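Two ledgers, one balance

Zasdale keeps customer balances in two places. The main ledger posts transactions in batches overnight, and a smaller one, supplied by Quiambao, approves card payments during the day. In November the two stopped agreeing.

The fault began with a routine software update on a Wednesday. Messages between the ledgers carry a sequence number, and the new version restarted the count at zero. The card system read the messages as duplicates and threw them out. For 40 minutes it approved payments against old balances.

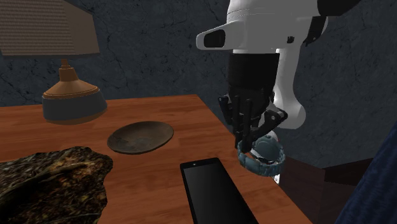

A simulated robot arm lowers its gripper onto a teal wristwatch.

The bank later found 258 accounts overdrawn as a result. Fees on all of them were refunded.

Gebremedhin Abdella, who runs payment operations at Zasdale, says the alarms worked as designed. "They watch for missing messages," he says. "These were arriving. They were being dropped one step later."

Zewditu Kumsa, a systems auditor in Zanville, has asked for a balance check every 2 minutes – the present one runs once a day. Zasdale plans to test the change on its savings accounts first, with card accounts to follow.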